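Gidcombe shared workshop – build log
Ticket: gripper stalls short of target inside PC case
Status: open
Updated: 2nd July

Right, back on this one! The arm (we call it Boros) is meant to reach into an old desktop and get hold of things on the motherboard, and it keeps stopping early on the way in. No error from the controller, it just sulks.

Tried so far:
Re-homed the wrist 4 times, same result.
Dropped the speed limit from 200 to 100 – smoother, but it still stops.
Swapped the wrist cable for the spare from the Brarkden bin. No change at all, so I've put the old one back.

My money's on the collision margin. Everything in a PC case is so close together that I reckon the planner thinks it's about to hit something and gives up. I've knocked the margin down to 2 mm and I'll run it again tonight, with my hand on the stop button this time (sorry about the bang, everyone).

If anyone has the old Trorkirari config from September, please attach it!

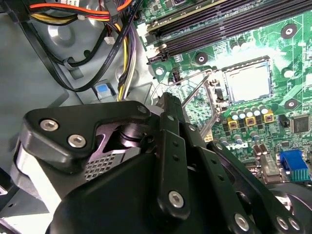

Wrist camera, gripper inside the case over the motherboard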